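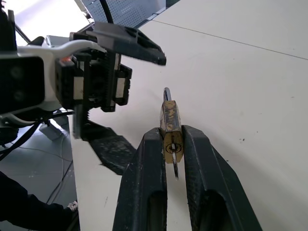
Mendero Owner Forum > Facial Cleansing Devices > Brush Heads and Replacement Parts

Topic: Replacement interval for the soft head

clinic_desk_84
I would like to request clarification on the replacement interval for the soft brush head supplied with the Mendero facial brush. The printed leaflet states that heads should be replaced every 8 weeks. The product page at Findgate, where our unit was purchased, advises replacement "when the bristles show wear." These two instructions do not agree. Our treatment room keeps a written schedule for all items that touch the skin, and I need one rule to enter in it.

Forum Moderator
Thank you for your inquiry. The leaflet enclosed with the device is the document owners should follow. Retailer pages are prepared by the retailer and may be out of date. Please note that the leaflet was revised in August, and the current version carries the number 2093 on the back page.

palewillow
With respect to the moderator, I do not agree that the leaflet settles the matter. The interval it gives assumes use twice a day. I use the device on two evenings a week, and my soft head shows no bending or splaying well past that period. Replacing it on the printed schedule would mean discarding a part in good condition.

Moradi_Skin_Studio
Visible wear is not a sufficient test. Residue from cleansers collects at the base of the bristles, where it cannot easily be seen. Our studio replaces heads according to the leaflet for all clients, without exception. Each client's head is labeled and stored separately.

palewillow
A studio and a private household do not have the same needs. I am the only user of my device. I rinse the head after each use, remove it from the handle and leave it to air dry with the bristles facing down.

clinic_desk_84
Reply to Moradi_Skin_Studio: May I ask whether you apply the same interval to the firm head? The leaflet refers only to "the brush head" and does not separate the two types.

Moradi_Skin_Studio
Yes, the same interval. We do not use the firm head on the face. It is reserved for elbows and heels.

tern_and_tide
I wish to raise a related point. Heads made by Skevlow are sold as compatible with this handle and cost less. Mine fits, but it sits slightly higher than the original and makes more noise at the second speed. Has any other member had the same result?

Forum Moderator
Members are reminded that parts from other makers are discussed in a separate section. Please see topic 1340. Reports of noise or poor fit should be posted there, with the speed setting stated.

tern_and_tide
Understood. I will move my question.

palewillow
I maintain that low-use owners should be given a separate interval in the next revision of the leaflet. I would ask that the moderator pass this on.

Forum Moderator
The suggestion has been recorded. Until a further revision is issued, the printed interval applies to all owners.

clinic_desk_84
Thank you. I have entered the leaflet interval in our schedule for both heads. My copy does not carry the revised number, so I have requested a new one.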